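ok so I finally got my grandmother's recipe notebook out of the drawer and I'm going to type the whole thing up before the paper gives out. thread, because I have feelings

first problem: she never wrote down an amount in her life. "flour, enough." enough for WHAT, Babcia. there were 2 of us at the table some nights and eleven at Easter

second problem: the handwriting. she had one hand for recipes and a totally different one for the notes around the edges (who liked it, who didn't, who was rude about the beets)

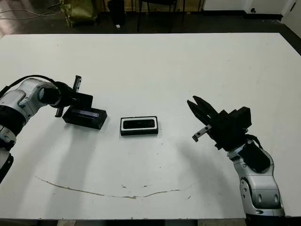 anyway I've started with the poppy seed roll since it has the most stains on it, and I figure stains = trustworthy. page one says bake "until the Callthorpe bus." I had to call my aunt. the bus came at 4:40. WHEN DID THE ROLL GO IN THOUGH

my aunt says after lunch. lunch was whenever my grandfather got home. so we have a start time of "Grandpa" and an end time of "bus" and I'm supposed to make a cake out of this

tried it yesterday with 600 grams of flour and it came out like a very handsome brick. I ate it anyway, with a lot of butter

second try I let the dough sit out on the counter until it was properly puffy (I'd been rushing it, I always rush it) and oh my gosh you guys. the smell! I stood there in my socks and teared up a little
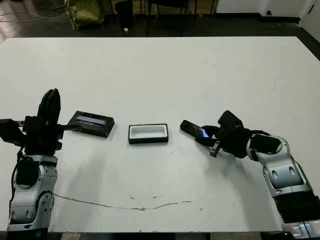
Urszula Wróbel wrote back that her mother scalded the poppy seeds in milk and ground them twice, and that if I was using them straight out of the bag then no amount of dough-resting was going to save me

and she's right, I was using them straight out of the bag!! so that's tomorrow. I don't own a grinder but Lloyd next door has one he swears is for coffee only, so I'm going over there with cake

still to decode: a soup that's just called "the gray one," something with plums where half the page is gone, and a pickle recipe that ends in the middle of an argument with her sister

if anyone's family had a gray soup please tell me what was in it. I'm guessing mushrooms and I'm a little scared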